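# Taking a mixed-age group to the Jitix open day: is the bin picking demo worth the queue?
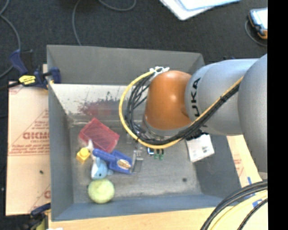 **HeatherbankLane**, parent helper and after-school club organiser

Hello all, I hope this is the right board for it, and apologies in advance because I do go on a bit.

Our after-school club is thinking of going to the Jitix open day at Grostaswood in June. A few of us went last year without the children to see what it was like, and I came home with a bag of leaflets and a great many questions I wish I had asked while I was standing there. The bit I keep thinking about is the picking demonstration, with the grey KUKA arm reaching over into the metal bin. I had expected boxes and engine parts, I suppose, so I was delighted to see a little yellow toy block and a lime-green ball in there, and a pale blue toy figure too. I can already hear our younger ones shouting out which one they want it to go for!

So, my worries. The leaflet says each demonstration is watched from behind a rope, and the group size for the whole visit is capped at 68, which we are nowhere near. But our ages run from six up to fourteen, and I'm not sure the same talk will suit everybody. Has anyone taken a mixed group? Did the little ones keep their attention on it? And is there anything I could tell them beforehand so they know what they are looking at? I would also love to know why toys are used, because one of our older girls asked me that the moment I described it and I had to say I'd find out.

Any advice about lunch and toilets gratefully received as well. Thank you so much.

---

**Kettle_and_Crumb**

What a lovely thing to be organising! I took a mixed group two years running and I would go again tomorrow, so let me tell you everything I can remember and you can throw away what's no use.

First, the toys. I asked the same thing as your older girl, and the young man on the Kvaran stand was very patient with me. A machine that always picks up the same part can more or less be told where to go. A jumble of things is much harder, as it has to work out where one object ends and the next begins, and then find a place to take hold. A ball has no flat sides to grip. A see-through thing is awkward for a camera, which may see the bottom of the bin straight through it, or a bright reflection and very little else. Look at your bin with that in mind: there's the round green ball, a small clear object that catches the light, and a red see-through tray lying at a tilt. That's a proper mixture, and children understand the problem at once if you put it to them as a puzzle.

What I do now is play the game at home first. Put a few odds and ends in a washing-up bowl and have the children take them out with kitchen tongs, one eye shut and no touching the sides. Mine were helpless with laughter, and when we got to Grostaswood they were terribly respectful of the robot. Our eldest boys made it harder by adding a drinking glass (plastic, please!) and wet grapes.

Then on the day, give them something to look out for. Ask them to find the fingertips on the arm, which are surprisingly small next to all the rest of it. In your bin demonstration they are the two little green bits below the orange joint. Ask the older ones why the cables go round the joint in such a wide loop. The answer I was given is that a cable needs slack so the wrist can turn without pulling it tight, and there was a good ten minutes' talk in that for the ones who like to know how things are put together.

As for attention, I would say the six-year-olds had enough after a quarter of an hour, and the older ones would have stayed until closing. We split into two after the first demonstration. The little ones went to the drawing table, where they could design their own gripper, and one of ours came home with a very fine one made of spoons.

Lunch: take your own. The café is nice but small, and the queue when we were there went right out of the door. There are picnic tables behind the main building, and the toilets are through the double doors on the left as you come in, with a second lot upstairs that hardly anyone finds.

---

**pmw_248**

Book the 10 am slot. By lunchtime you can't get near the rope. There were more than 1000 people through last time according to the sign at the gate.

Coach parking is at the far end, past the Grivora building.

---

**OldMillRoad**

I only partly agree with Kettle_and_Crumb about splitting up, although the tongs game is a smashing idea and I shall be pinching it for my grandchildren. We split our group and then spent half an hour finding each other again. If you do it, agree on a meeting place before you leave the coach. We used the big map in the entrance hall.

One more thing from me: prepare them for it missing. When we went, the arm went down, came up with nothing and had another try, and a few of our children thought it was broken and were quite upset on its behalf. I wish I'd said beforehand that a missed pick is an ordinary part of the job. The lady giving the talk was very good about it and asked them all to guess what it would try next, and after that they cheered every attempt.

It can be a bit loud in the hall too, mostly from the crowd, so if you have a child who finds that hard, ring the office first. They let us bring one boy in by the side door before the rush, and he had a splendid view.

---

**HeatherbankLane**

Oh, thank you all, this is so much more than I hoped for! I have written down the tongs game and the meeting place, and I'll ring about the 10 am slot. One of our little ones does struggle with noise, so I'll ask about the side door in the same call. I'm putting £200 aside from the club fund for the coach, and if anybody knows a firm near Grostaswood that will do it for that, please do send me a message.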